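February
Vandana Bhardwaj

Notes for Week 4: Sight Distance, or Why Hills Are Rude

Most of you did the reading, judging by the number of people who complained about it. These notes cover what we got through on Wednesday and the part I rushed at the end when the room was needed for choir.

Stopping distance comes in two pieces. The first is the stretch you cover while your brain is still working out that something is wrong. The second is the stretch you cover after your foot has found the brake. Students always want to talk about the second piece, which has tires and friction in it. The first piece is duller and kills more of your margin than you would like. Double your speed and the first piece doubles. The second piece goes up four times, and no amount of confidence in your own driving will talk it down.

Now add a hill. On a flat straight road you can see as far as your eyes and the weather allow. On a crest, the road itself gets in the way. How much it gets in the way depends on three heights: the driver's eye, the thing being looked at, and the hump between them. Raise the eye and you see farther. This is why truck drivers look so relaxed.

The object height is where the arguments start. Pick something tall, such as another car, and nearly every crest passes. Pick something the size of a brick and you will be digging up half the county. Manju Shakya, who taught this course before me, used to bring in a brick and a shoebox and make people vote. The brick always lost once the cost of digging came up.

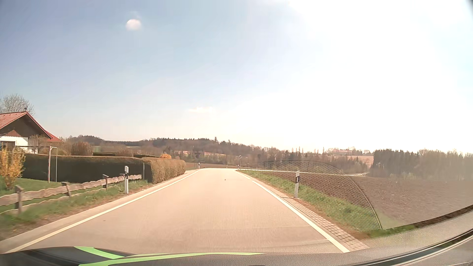

Fig. 1. Crest with a bend to the right beyond it. Edge lines on both sides, no center marking.

A crest and a bend together are worse than either alone. The usual advice is to start the bend before the top, so the driver gets some hint of it on the way up. Older roads ignore this advice, having been laid out by people who wanted to get around a field. Posts, hedges and fences can help a little, as they often show where the road is going after the pavement has dropped out of sight. They can also mislead. A line of trees that carries straight on while the road turns is a classic trap, and it photographs beautifully.

Worked problem (the Luvonberg road). The available sight distance at the crest is 400 feet. At the speed people are supposed to drive, they need less than that. At the speed they do drive, they need 605. You have three choices: lower the crest, slow the traffic, or put up a sign. Work out how many feet short we are, then say which choice you would defend at a public meeting. Brijesh Mishra chose the sign last term and was asked by the rest of the class whether he had ever met a driver.

Show your units. I took points off 68 papers last year for answers in nothing at all.

For next week: read the Mittal chapter on sag curves, which are crests turned upside down and mostly a headlight problem. Skip the appendix. Santosh Sandhu has the spare copy and would like it known that the coffee stain was there already.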